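Home textiles | Interviews

Folding on the bed, with Ľubomír Čierny

Print this page | E-mail to a friend

Ľubomír Čierny has written the small laundry guide of Soltlow for 7 years, and he still folds his clothes on the bed. I asked him if a table is not better. "A table is too narrow for me," he said. "On the bed I can lay the whole garment and see where the seam goes."

He starts with the corners. "Take one corner, then the near side, and pull a little. Do not pull strong, the cloth must only become flat." For older grey things, which he wears at home, he is less strict. "They go in the drawer, not in a shop window."

We spoke also about sheets. He likes them with a print, flowers or strawberries, and the thick blanket he pushes to the far end before he begins. "My mother did it so in Clendolside. I never asked her why."

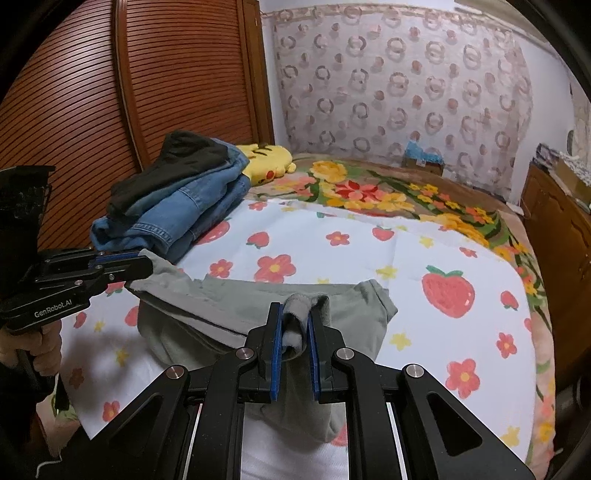

Mwangi Makori wrote to us that he folds trousers only on the ironing board, and that on a soft mattress the legs never come out the same length.

© Soltlow | Contact | Back to top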